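4.2. Les surfaces horizontales et le régime du provisoire

La section précédente traitait des armoires, dont le principal défaut, pour qui étudie le rangement, est d'avoir des portes. Les tables n'offrent pas cette pudeur. Tout ce qu'on y dépose reste exposé au jugement des collègues, et c'est sur elles que s'est concentrée la deuxième vague de relevés, menée en avril dans les locaux partagés de Hirkent. Le corpus comprend 189 surfaces horizontales, des bureaux individuels aux tables de réunion en passant par les rebords de fenêtre, que les occupants considèrent unanimement comme du mobilier.

Chaque surface a été visitée par deux enquêteurs, qui remplissaient séparément la même grille. Nous avons retenu 530 dépôts pour lesquels une personne au moins acceptait de répondre à nos questions. Les autres objets n'appartenaient à personne, selon toutes les personnes interrogées, y compris celle dont le prénom figurait sur l'étiquette.

La grille distinguait au départ trois états : rangé, en usage, en attente. Beca Mathias, qui a conduit les essais préliminaires, a rapidement signalé que le deuxième état était presque impossible à coder. Un classeur ouvert à la page des congés de l'année précédente est-il en usage ? Son propriétaire soutenait que oui, et il l'a refermé avec une certaine raideur. Nous avons donc remplacé « en usage » par « déclaré en usage », formule moins élégante qui a toutefois permis de terminer les entretiens dans de meilleures conditions.

La notion de dépôt demande aussi quelques précautions. Ickx et ses continuateurs auraient sans doute exclu les supports, étagères d'appoint et rehausseurs, au motif qu'ils relèvent de l'équipement. Nous les avons conservés. Un rehausseur apporté pour gagner de la place occupe d'abord de la place, puis crée un étage supplémentaire où le provisoire peut s'installer à son tour. Dans nos relevés, l'étage supérieur se remplit avant que l'étage inférieur n'ait été dégagé, ce que les catalogues de fournitures omettent de préciser (figure 3).

Figure 3. Table en bois clair et étagère métallique gris foncé portant un petit objet de forme cubique.

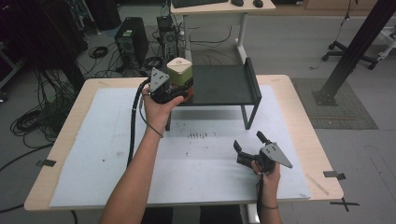
À partir de quand un objet posé sur une table partagée cesse-t-il d'être provisoire ?

Deux nuits suffisent dans la plupart des cas relevés. Passé ce délai, les autres usagers contournent l'objet, le déplacent pour essuyer puis le remettent à sa place, et parlent de « sa place ».

Ce seuil de deux nuits est plus court que celui que nous attendions. Les entretiens donnent pourtant peu de prise à une lecture en termes de négligence. Les déposants se souviennent très bien de leur intention première (« je le reprends tout à l'heure »), et beaucoup la réaffirment au présent, plusieurs semaines plus tard, sans gêne apparente. Le provisoire décrit ici une relation morale à l'objet, qui survit fort bien à la durée. Terence Ashworth, responsable d'un plateau de douze postes, conserve ainsi sur la table commune un carton « en transit » dont il connaît la destination, le destinataire et même le tarif d'affranchissement. Le carton a depuis reçu une plante.

L'effet d'entraînement mérite une attention particulière. Sur les tables où un premier dépôt avait franchi la deuxième nuit, le suivant arrivait plus vite et se justifiait moins. Les enquêtés invoquent l'objet déjà présent comme une sorte de jurisprudence : si le carton est toléré, le parapluie doit l'être. Bradley Inskip propose de parler d'« objets pionniers », terme que nous adoptons faute de mieux, en regrettant la dignité qu'il confère à un pot de crayons.

Restait la question des réaménagements. L'immeuble Plestus a modifié pendant l'enquête sa politique de bureaux libres : chaque table devait être débarrassée le soir, et une note datée du 9 juillet 2023 rappelait la règle en caractères gras. Nous avons pu comparer 100 relevés antérieurs à la note et autant de relevés postérieurs. Le nombre de dépôts sur les tables a nettement diminué. Celui des dépôts sous les tables a augmenté dans une proportion que nous laisserons au lecteur le soin de deviner, avant de consulter le tableau 6.

Une variable moins noble s'est imposée en cours de route, l'état du plateau lui-même. Nous ne l'avions pas prévue. Jade Fothergill l'a ajoutée au crayon dans la marge de la grille, puis à l'encre, puis sous la forme d'une colonne. Les usagers déposent plus volontiers sur une surface déjà marquée, qu'ils traitent comme un plan de travail, et hésitent devant un plateau intact, qu'ils traitent comme celui de quelqu'un. La cotation va de zéro (neuf) à quatre (on préfère ne pas s'y accouder). Elle porte seulement sur les marques visibles, éraflures et mouchetures comprises, et ne préjuge pas de leur origine (figure 4).

Figure 4. Plateau blanc éraflé et moucheté, avec support en tube métallique noir.
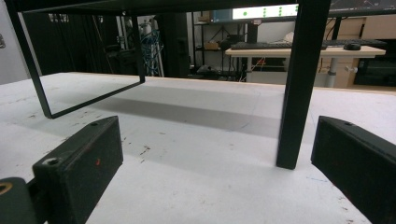 La corrélation entre cotation et nombre de dépôts reste modeste, mais elle tient lorsque l'on contrôle la superficie et la distance à la machine à café. Cette dernière variable, soit dit en passant, explique à elle seule davantage que tout notre appareil théorique - constat que deux relecteurs nous ont conseillé de placer en note. L'accord entre enquêteurs était satisfaisant pour les cotes extrêmes et nettement moins pour la cote deux, que chacun semblait comprendre par référence à son propre bureau.

Il faut signaler plusieurs limites. Les relevés ont été faits en journée, alors que l'essentiel des disparitions d'objets se produit manifestement à un autre moment. Les occupants étaient prévenus de notre passage, et certaines tables présentaient ce matin-là une netteté qui n'a convaincu ni les enquêteurs ni les voisins. Alfie Bickerstaff a suggéré de revenir sans prévenir. Le protocole l'interdisait, et nous avons eu l'occasion de le regretter. Enfin, la grille dérive de l'inventaire Heitmann, conçu pour des ateliers où chaque chose avait en principe un emplacement assigné. Transposée dans des bureaux partagés, elle suppose un ordre de référence auquel les enquêtés adhèrent surtout en entretien.

Ces réserves n'affectent pas le résultat relatif aux deux nuits, qui se retrouve dans les trois immeubles avec de faibles écarts. Elles pèsent davantage sur l'interprétation des dépôts collectifs, en particulier les piles, dont chaque contributeur ne revendique que l'élément supérieur. Nous y revenons en 4.3, où la pile est traitée comme unité d'analyse.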